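Consejos para la cocina asistida
Trabajo con robot humanoide junto al frigorífico: prevención de enganches y respuesta ante una parada

Servicio de Apoyo Doméstico Fodau
Revisión del domingo, 13 de febrero de 2022

Las presentes recomendaciones se dirigen a los hogares y centros que emplean un robot humanoide para trasladar alimentos entre el frigorífico y la mesa auxiliar. Sustituyen a la hoja distribuida en diciembre y recogen lo aprendido a raíz de la incidencia 807.
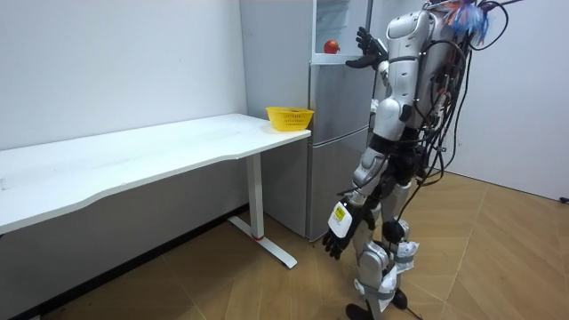
Traslado de fruta con cesta amarilla sobre la mesa auxiliar. 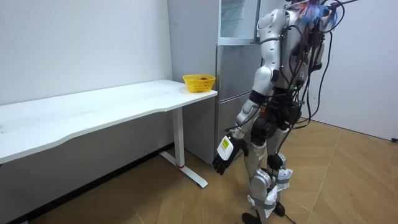 Incidencia 807

Durante una tarea de retirada de fruta en el centro de Atilberg, un cable suelto de la espalda del robot quedó prendido en el borde de la puerta del frigorífico. El equipo giró hacia la mesa, el cable se tensó y el robot perdió el apoyo de un pie. La persona responsable, Meinir Edwards, accionó la parada de emergencia desde el pasillo. No hubo daños personales. Se rompió una balda y fue necesario sustituir un conector, con un coste total de 1664 coronas.

El informe técnico, firmado por Guoqing Jiang, señala dos causas: el mazo de cables colgaba por debajo de la cadera y la puerta no estaba abierta hasta su tope.

Antes de empezar

Recoja los cables de la espalda y sujételos al torso con cinta de velcro, dejando holgura suficiente para que los brazos alcancen la balda superior. Una sujeción demasiado tirante provoca falsos contactos en el hombro — el fallo más repetido en los avisos que recibe este Servicio.

Revise las cintas y protecciones de las piernas. Toda punta despegada debe recortarse o fijarse de nuevo.

Retire del suelo cualquier cable ajeno a la tarea. Los que deban permanecer se llevarán pegados a la pared, fuera de la zona de paso.

Despeje la mesa y deje en ella únicamente el recipiente de destino, en el extremo más próximo al frigorífico. Se aconseja una cesta de plástico ligera, de borde bajo. No se emplearán fuentes de vidrio ni de loza.

Abra la puerta del frigorífico hasta el tope y compruebe que no retrocede por sí sola. Si retrocede, nivele las patas delanteras del aparato antes de continuar.

Durante la tarea

Permanezca a un mínimo de 2 metros, con el mando de parada en la mano. El mando no debe dejarse sobre la mesa ni encima del frigorífico.

No introduzca la mano en el compartimento mientras el brazo del robot esté levantado, aunque parezca detenido. Si una pieza de fruta cae al suelo, detenga primero el equipo y recójala después.

Vigile los pies tanto como las manos. En la incidencia descrita, el primer indicio fue un paso más corto de lo habitual.

Si el robot se detiene o se engancha

1. Accione la parada. No tire del cable.
2. Asegure el robot con el arnés o el soporte suministrado. Sin tensión en los motores, las rodillas pueden ceder.
3. Desconecte la alimentación y libere el cable empezando por el extremo enganchado.
4. Examine la funda en toda su longitud. Ante cualquier corte o aplastamiento, el equipo queda fuera de servicio.
5. Cierre el frigorífico y anote la hora.

Limpieza posterior

Pase un paño apenas humedecido por las manos del robot, sin mojar las articulaciones. La cesta se lavará aparte con agua templada y jabón neutro, y se dejará escurrir boca abajo. No utilice lejía en las carcasas blancas — amarillean con rapidez.

Los partes de incidencia se remiten a la oficina de Fodau en Atilberg, indicando el número de equipo y el nombre de la persona que tenía el mando.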